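3. Filling the sweet box

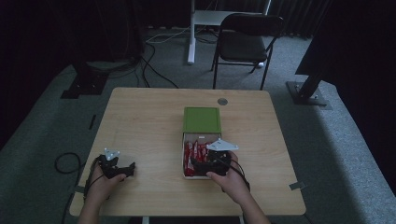 Fig. 3 - Green-lidded box with the bars stood upright in the tray.

1. Lay the lid back flat on the table. I like it at the far end, out of my way!
2. Stand the bars on their short ends, side by side, and work along the tray.
3. Keep going until they hold each other up (a half-full row will flop over, trust me).

Note: I use the Pirihi box, but the Uvwood one fills the same way.

Caution: don't force in a last bar - the wrappers split.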